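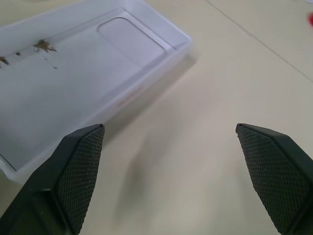 Page last changed: November

About Wadoseck

Wadoseck tests whether machines can do ordinary chores yet. We work from one unit in Plaltwood, and Ruth Tamayo runs the bench.

The short answer so far is: some chores, slowly. Our two-fingered gripper manages most boxes and cups. Thin, see-through plastic is harder. A white tray with brown marks on its floor is plain enough to a person, but the arm has to find the rim, and then decide whether the marks need wiping.

Last year we ran 568 trials over 49 chores for Zonero and Paucar. Only 11 of the chores went well enough for us to suggest leaving a machine alone with them. Folding was not one.

There are 3 of us. Visits are by arrangement, mornings only.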